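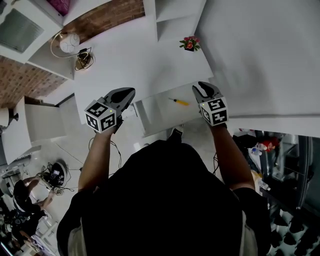 Reading order for the Skirkach books?

Posted by Guangming Luo, 8 Aug 2022

I picked up a second-hand copy of the fourth Skirkach mystery in May without knowing it was part of a series. I enjoyed it enough to want the rest, but I am confused about the order. The list in the front of my copy has five novels on it. The library catalogue has the same five but puts The Salt Ledger first, and my copy has it third. There is also something called The Winter Ferry, which the library lists as a separate book and my copy doesn't mention.

What I would like to know is:

Which one do I start with?
Does it matter much if I have already read the fourth? I know who ends up running the harbour office, and I know the sister is dead.
Is The Winter Ferry a novel or a short story, and where does it fit?

I don't mind a slow start. I do mind having a murderer from an earlier book named in passing, and I think that may have happened to me already with the man who kept the bees. I read mostly in paperback and would rather not buy two editions of the same thing. My copy is the Fisel paperback with the lighthouse on the cover, if that helps.

I looked through the older threads and found one on this, but it went off into a discussion of the television version and never came back.

3 replies

Montri Onsri

The confusion comes from the two publishers. Jultier brought the books out first, in hardback, and Fisel took over the paperbacks later. Jultier started with The Salt Ledger. When Fisel did the paperbacks they put them in the order the stories happen, and The Salt Ledger is set after the first two, so it moved to third. Your library has gone by publication date and your copy has gone by story date. Neither list is wrong.

Order of publication:

The Salt Ledger
A House at Low Water
The Pilot's Daughter
Nine Fathoms
The Quiet Berth

Order of events:

A House at Low Water
The Pilot's Daughter
The Salt Ledger
Nine Fathoms
The Quiet Berth

So the one you have read, Nine Fathoms, is fourth whichever way you go about it.

I would start with The Salt Ledger. It was written to introduce Inspector Kaewsai to people who had never met her, and it takes its time over the town, the ferry company and the feud between the two chandlers. A House at Low Water goes back to her first posting, when she is still a sergeant, and it assumes you already care how she got the way she is. A lot of the interest in that book is in seeing people before you know them. If you read it first, the chapter with the retirement dinner is just a dinner.

As to spoilers, Nine Fathoms does give away the end of The Salt Ledger. It is in the chapter where Kaewsai visits the prison. If you remember who she was visiting, then you know, and I'm sorry. It gives away nothing about A House at Low Water. The beekeeper is a different matter. He is mentioned as having gone to prison, but not for the thing you will be wondering about when you get to him, so I would not worry. The sister's death is known from the first page of The Salt Ledger and isn't a surprise in any of the books.

If The Salt Ledger really is ruined for you, you could do A House at Low Water and The Pilot's Daughter first and go back to it afterwards. The Pilot's Daughter is the best plotted of the lot in my view. The solution depends on a tide table that is printed in full near the beginning, and it is fair.

The Winter Ferry is a short story. It is 56 pages in the edition I have, in large type with wide margins. It takes place between The Pilot's Daughter and The Salt Ledger. There is no murder in it, only a missing suitcase and a lot of snow. Jultier sold it as a small hardback one Christmas, which is why the library counts it as a book. Fisel printed it at the back of some copies of The Quiet Berth, so check before you pay for it separately. Mine has it. My brother's doesn't, and the covers are the same.

tidewrack2843

just read them in any order, I did 5 then 2 then the rest and it was fine. the mysteries are all separate. skip the ferry one, nothing happens

Pell

I agree with Montri on most of this but I'd go the other way on where to start. I read A House at Low Water first, with no idea there was anything else, and it worked perfectly well as a first book. It is shorter and quicker than The Salt Ledger, which takes roughly a hundred pages to produce a body. I know two people who gave up on The Salt Ledger before that point and never tried another.

You have already read one from the middle, so you know Kaewsai and the town. I think that takes care of the objection about not caring yet. Going by the order of events would also put some distance between you and the bit you have had spoiled. By the time you reach the third book you may have forgotten some of it.

One small correction. The visit to the prison isn't the only place in Nine Fathoms where the earlier case comes up. The harbour master talks about it at the inquest as well, and he gives the method but not the name. I only noticed on a second reading.

I wouldn't skip The Winter Ferry. It's where the coat comes from.

Guangming Luo

Thank you all. I do remember who was in the prison, unfortunately. The library has A House at Low Water on the shelf, so I will start with that and put in a request for The Pilot's Daughter. They can't tell me whether their copy of The Quiet Berth has the story at the back until it is returned.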